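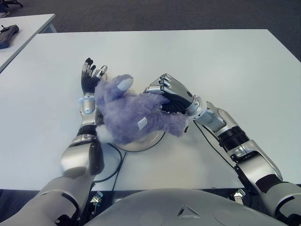
Bench Tips: Getting Cleaner Grasp Data From Soft, Fluffy Things

We use cookies to remember your settings and count visits. Accept | Manage preferences

Plush toys are my favorite thing to put on a robot table, and they'll humble you fast. A block stays where you set it. A shaggy stuffed animal squashes, rolls, sheds, and hides the hand from the camera, all in one go! We've been running the soft-object part of the Brekmont study for a while now, and this page collects the workshop habits that made our numbers behave. Most of them cost nothing.

The short version of the result first, for anybody who came for that. We compared one-hand pickups with a "hold and steady" method, where one hand presses on the body of the toy and the other stays open close by, ready to come in. Steadying won easily on the long-furred toys. On the short, smooth ones the two methods came out nearly even, and I was surprised by how even.

Before you start

Brush the toy. A cheap pet slicker brush does a lovely job, and you want the fur lying the same way at the start of every trial. Matted patches grab at ribbed fingers and give you a better grip than you've earned.

Shake it outdoors, then go over it with a lint roller. Loose fiber finds its way into finger joints (ask me how I know) and a soft paintbrush is the best thing for getting it back out.

Leave the sewn-in tag on if your vision model was trained with it on. Cut it off and you have a different object as far as the tracker is concerned. We lost a whole afternoon at Akpalu to a missing tag.

Wipe the table with a barely damp cloth and let it dry. White tabletops are great for segmentation until there's a gray smear down the middle, and then the software falls in love with the smear.

Setting the pose

Pick 4 starting poses and stick to them. Ours are back, belly, left side, right side. Lying on the side is the hard one, so do it early while you're fresh and patient.

Mark the spot with low-tack painter's tape, put the toy down, check the pose against a printed photo, then peel the tape up before recording.

Keep cables flat and out of the reach of either hand. A loop of slack toward the robot is fine and you'll want it there. A loop next to the object will end up in a fist sooner or later.

Fluff between trials! We do 11 trials per pose and re-brush after each. Skip it and the fur remembers where the fingers were, so your later trials look easier than your early ones. That one habit cleaned up our plots more than any code change.

During the run

Close slowly. With long fur the fingers meet fluff well before they meet the body, and a contact threshold set for hard objects will trip on the hair. We wait for two readings in a row above the threshold before calling it a grasp. Cestidetti tried the same trick on bath towels and liked it too.

Press, then curl. Flattening the fur with the palm side first means the fingers close on stuffing. Curl first and you mostly get a handful of fuzz.

Write down the misses with as much care as the hits. "Slid off, left side, fur only" is worth more to you in October than a bare zero in a column.

If a seam starts to go, stop and retire the toy. A mended one is stiffer along the stitching and the results drift. Buy 2 of everything at the start, from the same bin if you can manage it.

Cleaning up

Hand wash in cool water with a drop of dish soap, squeeze in a towel, air dry overnight. A dryer changes the loft of the fur, and we had to throw out a batch of Dredisitz comparisons over that. Brush it again when it's fully dry.

Vacuum the carpet under the table too, with the crevice tool along the table legs.

Next up for us is wet fur, as in a toy straight out of the sink. I can't wait, though I'll be putting down a tray and moving the electronics first. Updated April 27, 2019.

Get new bench tips by email. Enter your address to subscribe. Unsubscribe at any time.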